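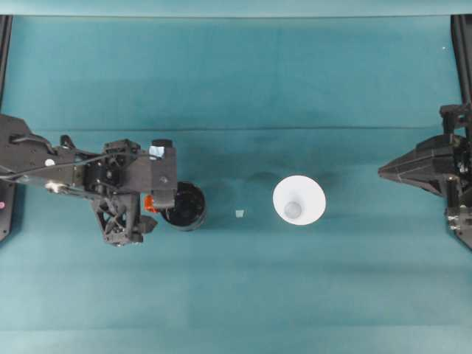 Pick up any cup and look at it from straight above. You will see a circle. Now set it on the table, crouch down, and look at it from the side, and the circle is gone. The cup hasn't changed. You moved your head, and that was enough. The white cone on the teal cloth is a good one to start with, because from on top it is mostly a wide round rim, with a smaller gray circle down at the bottom where it gets narrow. A big circle with a little circle inside it could be a plate, or a fried egg made by somebody with strange ideas about yolks. So how does your brain know it is looking at something deep?

Clue one: the edges don't match

If an object were a plain tube, the top and the bottom would be the same size. When the bottom circle looks a lot smaller than the top one, there are two possible reasons. Either the thing gets narrower as it goes down, or the bottom is very far away from you. A bucket does the first. A well does the second. Please do not lean over a well to check.

Clue two: it gets dark in there

Light has to get into a container before it can bounce back out to your eye, and deep containers are bad at letting it out again. Dark ones are even worse. The bottom of a black mug can look like a small piece of outer space, right up until you find last week's cocoa in it.

Clue three: shadows

A flat paper circle lying on a table hardly makes a shadow. Something that stands up does. Grown-ups who paint pictures of fruit bowls spend years learning where to put the shadows, and then they leave the fruit out until it gets wrinkly.

What about see-through things?

See-through things are sneaky. Some of the light goes straight through them, so they borrow the color of whatever is underneath. Put a clear plastic block on a red book and it looks a bit red. This is also why glass doors win so many arguments with noses.

Try it yourself

You need a paper cup, a dark mug, something small and see-through, and a plain towel. Lay the towel on the floor and put the things on it. Stand over them and draw exactly what you see from above. Draw what your eyes report and don't let your brain help. Your brain will want to put a handle on the side and some steam coming off the top - ignore it.

Then lie down on your stomach and draw the same things again. Give both drawings to someone who hasn't seen the towel, and give them 15 seconds to match each shape in the first drawing to its partner in the second. If they get them all right, they may have a turn at drawing. If they get them all wrong, they may also have a turn, and you can be just as rude about theirs.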